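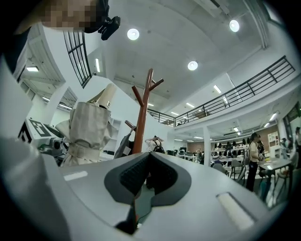 What does automation change first for the people on a floor? The order of their day. Headcount comes later, if at all, and pay later still.

I have worked in process planning at Grimer for long enough to have seen two rounds of this, and both times the discussion began with the wrong quantity. Management asked how many hours a machine would save. The staff asked how many posts would go. The useful figure was how often a person would be interrupted, and it appeared in neither spreadsheet.

Take the handling work at our Trustotcombe site. Before the change, a picker did one job from start to finish: fetch, check, wrap, label. The pace was uneven but it belonged to the picker. Under the Kallio scheduling system the fetching went to the machines, and what remained was checking and exceptions. In November the log held 1,723 exceptions. Most took less than a minute to clear. Each one also broke into something else, and the log has no column for that.

Ritva Hyvönen, who ran the late shift, put the matter to me in terms I still use. Her people were less tired in the arms and more tired by four o'clock. She asked for exceptions to be held and released in batches every 30 minutes. The supplier's view was that this would lower throughput, and it did, by 2 per cent. The shift accepted the loss gladly. Head office took longer.

There is a second change, which concerns skill. A gripper does well with a rigid box and badly with a soft bag, so the soft bags go to people. The remaining manual work is therefore harder on average than the old work, while the grade attached to it has stayed where it was. Lauri Hakala, our union representative, argued that the job should be regraded. I thought at the time that he was overstating it. I now think he was correct, and that the regrading should have been written into the purchase contract with Hasitier — before the first unit was bolted down.

Training is the part most often cut. Operators were given a half-day course and a manual of roughly 200 pages, written for the people who install the equipment. The operators wrote their own notes, taped them to the cell doors, and corrected them in pen. Those notes are the best documentation we have. They should be typed up, paid for as work, and revised by the people who wrote them each time the software is updated.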